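乾燥機の電気代を測って減らす手順(節約記事を信じる前に)

「乾燥機に乾いたタオルを一枚入れると時間が短くなる」「ドライボールで電気代が半分」。こういう話を読むたびに、で、誰が何で測ったの、と思ってしまう性格です。たいていの記事には測り方が書いていません。書いてあっても「体感で」とか「うちでは早くなった気がします」で終わっています。

なので、自分の家で自分で測る方法を書いておきます。道具は安いもので足ります。計算も掛け算だけです。面倒なのは条件をそろえることで、そこを飛ばすと出てきた数字は何の役にも立ちません。

対象は家庭用の電気式の衣類乾燥機です。ガス式は測るものが違うので扱いません。洗濯から乾燥まで一台でやる機種でも考え方は同じですが、洗濯分の電力が混ざらないように、乾燥だけの運転にして測ってください。

## 用意するもの

- コンセントに挟むタイプのワットチェッカー(積算電力量が表示できるもの)
- 衣類の重さを量れるはかり
- ノートかメモ用紙
- 室温と湿度がわかる温湿度計

ワットチェッカーは、私はDreltexの安いモデルを使っています。精度は正直よくわかりません。箱には立派なことが書いてありますが、箱に書いてあることをそのまま信じるなら、そもそもこんなページは書いていないわけで。ただ、同じ機械で前後を比べるだけなら、多少ずれていても大きな問題にはなりません。怖いのは途中で別の機械に替えることです。最初に使ったものを最後まで使ってください。

買う前に必ず見てほしいのは定格です。乾燥機は消費電力が大きいので、チェッカーの許容量を超えると危険です。乾燥機の銘板にある定格消費電力と、チェッカーの最大容量を並べて確認すること。ギリギリなら使わない。200V機には100V用のチェッカーは使えません。延長コードやタップを間にかませるのもやめてください。

はかりは、体重計でもできなくはないのですが、おすすめしません。目盛りが粗すぎて、タオル数枚の水分の違いが出てこないからです。吊り下げ式の旅行用スケールが使いやすいです。Didettiというメーカーのものを持っていますが、手元にあるものなら何でもかまいません。

## 手順1:基準になる洗濯物を決める

ここで大半の人が失敗します。毎日の洗濯物をそのまま乾燥機に入れて、昨日と今日で電気代を比べても意味がありません。昨日はジーンズ、今日は肌着、では中身が別物です。

タオルだけでまとめるのが一番楽です。同じ時期に買った同じ種類のタオルをそろえて、これを「測定用セット」と決めます。普段使いして構いませんが、測る日には必ず全部そろえてください。一枚足りないから似たやつで代用、はなしです。

完全に乾いた状態で一度重さを量って、ノートに書きます。これが乾燥重量です。柔軟剤は、使うなら毎回同じ量、使わないならずっと使わない。私は使わないほうで統一しました。理由は単純に、入れたかどうか忘れるからです。

## 手順2:脱水をそろえる

乾燥機は水を飛ばす機械です。当たり前ですが、入る水が少なければ電気も少なくて済みます。ということは、脱水の時間が毎回違うと、乾燥機の使い方を比べているつもりで脱水を比べていることになります。

洗濯機のコースは固定、脱水時間も固定。自動任せにしないで、手動で分数を決めてください。私は12分にしています。この数字に深い意味はなく、うちの洗濯機で選べる中で都合がよかっただけです。

脱水が終わったら、また重さを量ります。これが湿潤重量。湿潤重量から乾燥重量を引いたものが、乾燥機が飛ばさないといけない水の量です。

> 飛ばす水の量 = 湿潤重量 − 乾燥重量

この引き算を載せていない節約記事は、私はもう最後まで読まないことにしています。

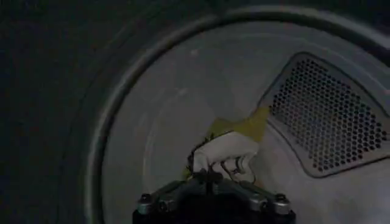
水の量が毎回だいたいそろっていれば合格です。大きくずれた回は、脱水中に洗濯物が片寄ったか、量り間違いです。惜しいと思っても、その回の記録は比較に使わないでください。都合のいい回だけ残すのも当然だめです。捨てるかどうかは、電力の数字を見る前に決めます。見てから決めると、人間はかならず自分に甘くなります。私もなりました。

## 手順3:フィルターと室温を記録する

フィルターは毎回掃除してから始めます。糸くずの量で風の通りが変わるので、掃除した回としない回を混ぜると、何を測っているのかわからなくなります。

室温と湿度は、そろえるのが難しいので記録するだけで十分です。2月に測った数字と梅雨どきに測った数字を並べて「新しい方法で安くなった」と言っている人を見かけますが、それは季節を測っているだけだと思います。できれば続けて数日のうちに、同じ時間帯にまとめて測ってしまうのがいいです。うちは夜の9時に開始と決めました。

もうひとつ、前の運転からどれくらい空いているかも書いておきます。直前に使って本体が温まっていると、それだけで有利になることがあります。連続運転はせず、完全に冷めてから始めてください。

## 手順4:回して、読む

1. 乾燥機が止まっていることを確認し、プラグを抜いてチェッカーをはさむ
2. チェッカーの積算値をリセットする
3. 測定用セットを入れる(からまっていたらほぐす)
4. コースを決めて開始、開始時刻を書く
5. 終了したら終了時刻と積算値(kWh)を書く
6. すぐに取り出して重さを量る

最後の「すぐに量る」を省かないでください。乾き具合を手で触って判断すると、温かい布は乾いて感じます。冷めてから触ると、あれ、まだ湿っている、となります。重さなら機嫌に左右されません。終了後の重さが乾燥重量に近ければ乾いています。重いままなら、電気代が安かったのは途中で終わったからです。

この落とし穴に、自動コース同士の比較は必ずはまります。センサーが早めに止めた回を「節約成功」と数えている例がとても多い。私が自動コースではなく時間指定で測るようにしているのは、そのためです。

## 手順5:水1kgあたりで比べる

積算電力量をそのまま比べるより、飛ばした水の量で割ったほうが公平です。

> 水1kgあたりの電力量 = 積算電力量(kWh) ÷ 実際に飛んだ水(kg)

「実際に飛んだ水」は、湿潤重量から終了後の重量を引いた値です。手順2の「飛ばす水の量」とは別物なので注意してください。乾ききっていない回でも、これなら一応比べられます。

電気代にしたい人は、検針票や契約先のサイトにある単価を掛けます。単価は契約で違うので、よその記事の「1回◯円」は自分の家には当てはまりません。私は単価を掛けずにkWhのまま比べています。料金改定のたびに古い記録が読めなくなるのが嫌なので。

## 何回やればいいのか

一回ずつでは何もわかりません。同じ条件で繰り返しても、数字は思ったよりばらつきます。まず何も工夫しない状態で数回測って、どれくらい揺れるのかを見てください。その揺れより小さい差は、差と呼ばないことにします。

私が全部で40回分の記録をつけたと言うと、知り合いのHa-neul Jooさんには「その測定の電気代のほうが高いのでは」と言われました。その通りです。反論できません。ただ、彼女のすすめてくれたドライボールは結局うちでは揺れの範囲から出なかったので、買い足さずに済みました。

順番にも気をつけてください。工夫なしを先に全部やって、工夫ありを後に全部やると、その間の天気の変化が全部「工夫」の手柄になります。なし、あり、あり、なし、のように混ぜて測るほうがましです。

## うちで試した結果

あくまでうちの機械、うちのタオル、うちの脱衣所の話です。他の家で同じになるとは思っていません。

**脱水時間を延ばす**
はっきり差が出ました。洗濯機側の電力も測って足しましたが、それでも下がりました。地味ですが、最初に試すならここです。ただしシワは増えます。シャツには向きません。

**乾いたタオルを一枚入れる**
運転時間は少し短くなったように見えた回がありました。ただ、続けて測ると揺れに埋もれます。入れたタオルの分だけ容量を使うことも忘れられがちです。やめました。

**ドライボール**
上に書いた通り、差と呼べるものは出ていません。Denetowの羊毛のものを使いました。ふんわりするという話については、測りようがないので何も言いません。

**詰め込みを減らす**
少なければ少ないほどいい、という説をよく見ますが、うちでは半端に少ない量を二度に分けたほうが合計は増えました。本体を温める分が二度かかるのだと思っていますが、これは推測で、確かめてはいません。

**フィルター掃除**
わざと掃除をさぼった回と比べようとして、途中でやめました。糸くずは火災の原因になりうるものなので、実験のためにためるのはばかげています。取扱説明書にある通りに掃除してください。

## 記録の書き方

表計算でも紙でも構いませんが、列は最初に決めておきます。私のノートはこうなっています。

| 列 | 書くこと |
|---|---|
| 開始時刻 | 時計を見てその場で |
| 室温・湿度 | 開始時のみ |
| 乾燥重量 | セットを変えない限り同じ |
| 湿潤重量 | 脱水直後 |
| 終了後の重量 | 取り出してすぐ |
| 積算電力量 | kWh |
| 備考 | 変えた点、失敗した点 |

備考欄が一番大事です。「途中でドアを開けた」「家族が靴下を一足混ぜた」など、あとで数字がおかしいときの手がかりはだいたいここにあります。湿潤重量だけ155g多い回があって悩んだのですが、備考に「かごごと量ったかも」と自分の字で書いてありました。その回は捨てました。

## よく聞かれること

**アプリで電力が見られる機種なら、チェッカーはいらない?**
表示が実測なのか推定なのか、説明書で確認してください。どちらとも書いていなければ、私なら推定だと思っておきます。以前使っていたMoriartyのスマートプラグは、アプリの更新で過去の記録の表示が変わって、それ以来紙のノートに戻りました。スマートプラグ自体も乾燥機の消費電力に対応していないものが多いので、容量の確認は必ずしてください。

**ヒートポンプ式に買い替えたほうが早いのでは?**
電力だけを見れば下がるはずです。本体の値段を取り返せるかどうかは、使う頻度で決まります。まず今の機械で水1kgあたりの値を出して、一か月の回数を掛けてみてください。その数字なしに「何年で元が取れる」と言う人の話は、店員さんでも私でも、話半分に聞いておけばいいです。

**除湿機で部屋干しと比べたい**
同じ測定用セットでできます。はかりとチェッカーをそのまま除湿機に使うだけです。ただし乾くまでが長いので、終わりの判定を重さでやろうとすると何度も量ることになります。私は2回やって、面倒になって中断しています。続きをやったらここに追記します。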